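Kitchen peninsula

A kitchen peninsula is a run of counter and base cabinets that is joined to a wall or to another counter at one end and open on the remaining sides. It differs from a kitchen island, which stands free of the walls. Peninsulas are common in apartments and in houses of modest size, where there is too little floor for an island with a walkway on all four sides.

The short end of a peninsula is often called the return or the end panel side. In many homes it is where a trash can, a recycling bag or a pet bowl is kept, as the end panel has no doors or drawers to block.
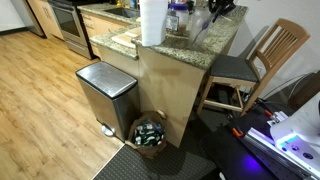
Early fitted kitchens placed all cabinets along the walls. As dining rooms became smaller and the kitchen was opened to the living area, the wall between the two was often removed and a low counter left in its place. Builders found this cheap to do, and the counter gave the cook a view of the next room. By the time open plans were usual in new housing, the peninsula had become a standard item in builders' catalogs.

Layout

Three layouts are widely used. In the G-shaped kitchen, the peninsula is added to a U of wall cabinets and leaves one way in. In the L-shaped kitchen, it turns the plan into a U. In the galley kitchen, one of the two parallel counters is itself the peninsula. The designer Leandro Sepúlveda, in a survey of 1114 apartment plans, found the second of these to be the most frequent, and noted that the sink was placed in the peninsula in only 11 of every hundred plans.

The walkway at the open end is the usual weak point of the design. If it is narrow, two people cannot pass, and an oven door or dishwasher door may close it off completely when lowered.

Construction

A peninsula is built from ordinary base cabinets fixed to the floor and to the adjoining run. The backs of the cabinets, which would be hidden against a wall, are covered with a finished panel. Where seating is wanted, the top is carried past the cabinets as an overhang, held by brackets or a short support wall if it is deep.
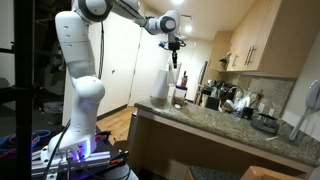 Floor covering may be laid before or after the cabinets. Laying it first makes later changes easier, but floating floors should not be pinned down by heavy cabinets, and most makers advise against it. In either case a gap is left for movement and hidden by a strip of trim. Electrical outlets are normally set in the end or back panel, and local rules may require at least one. Cords and cables left in a bundle beside a work surface, or hanging down from above it, are easily caught by a sleeve, so outlets are best placed close to where equipment will be used. Adel El Khatib's handbook for installers, revised in September, gives 18 inches as a suitable height for a back panel outlet.

Materials and wear

Tops are made of stone, laminate, solid wood or composite. Stone with a speckled pattern hides crumbs and small marks well — a plain dark top shows nearly everything. End panels wear faster than doors. They are brushed by passing feet and bags, and they catch drips from the counter edge, which can leave faint stains on light maple finishes. 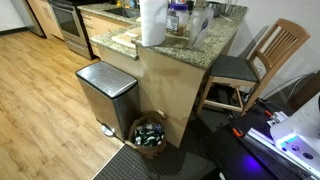 Replacement

Removing a peninsula is simpler than removing a wall, but the floor beneath it may be unfinished or of a different color. The top is usually cut at the joint with the main counter, and the cut edge must then be polished or capped. Any wiring in the panels has to be ended in a covered box.

See also

Kitchen island
Breakfast bar
Work triangle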